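J'ai enfin trouvé mon rythme avec le pain au levain, et il faut que j'en parle quelque part, parce qu'à la maison on me demande gentiment de changer de sujet !

Tout a commencé en janvier, avec un fond de bocal rapporté de Borgate. Farine de seigle, eau, et une odeur de pomme un peu passée qui m'a tout de suite plu. Je l'ai baptisé Amato (oui, on donne un nom à son levain, c'est comme ça). Les premières semaines, je le nourrissais matin et soir, au gramme près, avec un carnet à côté. Maintenant je fais ça à l'œil : une cuillère de levain, deux de farine, de l'eau jusqu'à obtenir une pâte à crêpes épaisse. Il double dans la matinée et il sent bon le yaourt.

Ma recette du moment, pour une seule grosse miche :

- 444 g de farine T80
- 300 g d'eau à peine tiède
- 90 g de levain bien actif
- 9 g de sel gris

Je mélange farine et eau, je laisse reposer une heure, puis j'ajoute le levain et le sel. Ensuite, quatre séries de rabats, espacées d'une demi-heure. La pâte change complètement entre la première et la dernière, elle passe d'un truc informe qui colle aux doigts à une belle boule souple qui se tient toute seule, et je ne m'en lasse pas. Puis façonnage, banneton fariné, et toute une nuit au frigo.
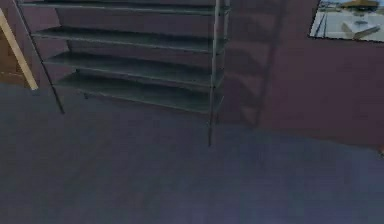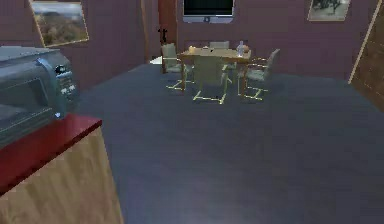
Pour la cuisson, je préchauffe la cocotte en fonte à 250 °C, le plus longtemps possible. Un coup de lame bien franc, la miche dedans, couvercle, vingt-cinq minutes. J'enlève le couvercle, je baisse à 220, et encore vingt minutes pour la couleur. Nazareno Longo m'a écrit après mon dernier billet que je sortais mes pains beaucoup trop tôt, qu'il fallait oser le brun foncé, presque acajou, et surtout attendre le lendemain pour couper. Il ajoute que le seigle lui paraît indispensable, même en petite quantité, et qu'il en met jusqu'à 90 g dans chaque miche.

J'ai essayé les deux. Pour la couleur, il a mille fois raison : la croûte chante en refroidissant (si vous n'avez jamais entendu ça, collez l'oreille au-dessus, c'est magique) et le goût de noisette n'a rien à voir. Pour l'attente, en revanche… j'ai tenu deux heures. Avec du beurre demi-sel, je ne regrette rien.

Le seigle, je suis plus partagée. La mie est plus serrée, plus humide, parfaite avec du fromage, un peu moins avec la confiture du matin. Je vais refaire un essai avec moitié moins, et peut-être une poignée de graines de lin trempées la veille.

Si vous avez une bonne méthode pour garder un levain en forme pendant les vacances, je prends ! J'ai lu qu'on pouvait l'étaler et le faire sécher en paillettes, et j'ai très envie d'essayer avant l'été.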